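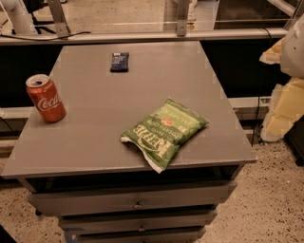
The old ferry shelter at Nernport has a new board on it, and the board says the building was put up for the Druvik steamer. I would like to believe it. I have walked past that shelter most weeks of my life and would be glad to have its story settled, but I have now read the board several times and I can't find where it says how anyone knows. When the history group met in February to hear the draft wording read out, the talk drifted for a long time onto what passengers might have bought to eat on the crossing, and whether it was any better than a can of Coca-Cola, a snack bar and a bag of potato chips on a grey table. It was a pleasant evening. The date of the shelter got much less attention than the pies did.

The case for the steamer rests on 2 things. One is a postcard showing a roof near the slipway, with a funnel behind it. The other is a line in the Morlow parish magazine thanking subscribers for "the new shelter at the landing". Neither is dated. The postcard was printed well after it was taken, as they often were, and the roof in it has a gable facing the water. The roof we have now has its gable facing the road. I have been told it was turned round during repairs. I have asked for anything on paper about those repairs and am still waiting.

The magazine is worse. There were two landings in regular use – the town one and the coal landing at Bawa – and people from Morlow mostly used Bawa, as it saved them the hill. A shelter paid for by Morlow subscribers would more sensibly have stood there. The subscription raised 300 shillings, which seems very little for a building with brick footings and a slate roof, though it might have paid for a timber lean-to with a bench in it.

Then there is the claim that the steamer made 14 crossings a day in summer. This has been printed so often in guides and on tea towels that it is treated as settled. I have sat down with the tide tables and the one surviving handbill, and I can't make it work unless the boat turned round at Druvik without stopping to let anyone off. My guess is that somebody added the sailings from both sides together, and the figure has been copied ever since.

None of this proves the shelter is later. It may well be as old as the board says. My own feeling is that it belongs to the bus company, which took over the landing yard when the steamer stopped, and that would explain why it faces the road. I can't prove that either, and I haven't put it on a board.

The harbour office says the wording can be changed when the board is next cleaned. Until then I would be pleased to see any photographs of the landing yard, especially ones with a bus in them, and any Bawa rate books that may be sitting in a loft. Copies are fine. Please write the date on the back only if you are sure of it.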